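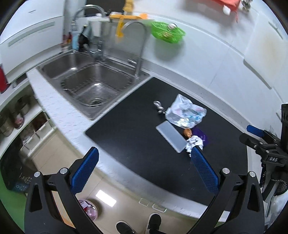
Page 14

4.2 The counter by the sink

Our group (Gashi, Aguiar, Arruda) studied how clutter gathers in a shared kitchen. The sink is stainless steel and has two faucets, so water was never the problem. The black mat is. It was meant for dishes – it attracts crumpled paper, plastic bags and a purple pouch with no known owner. The open shelf with the metal pots drew far fewer strays in March. We propose moving the mat for 5 days and seeing where the paper goes. Nayara expects the windowsill.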